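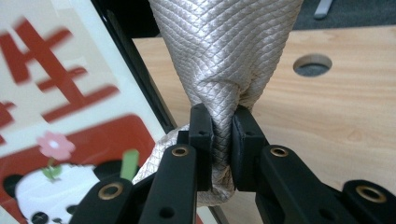 Parallel pads and soft cloth are a difficult pair, and today we compare two ways to hold it. In method A the pads close on a flat edge. In method B the cloth is first gathered, so the pads squeeze a narrow twisted neck, with a funnel of cloth above and a loose bunch hanging below -- please look at how little of the pad face is used. Write this in your table as "neck grip".

Each group makes 3 trials per method, at 80 and at 100 percent closing force. Note every slip, also the small ones. Questions go to Agustina Insaurralde before the November lab.

Reading time: 1 min
Filed under: Course notes, Grippers
Home Lectures Labs Contact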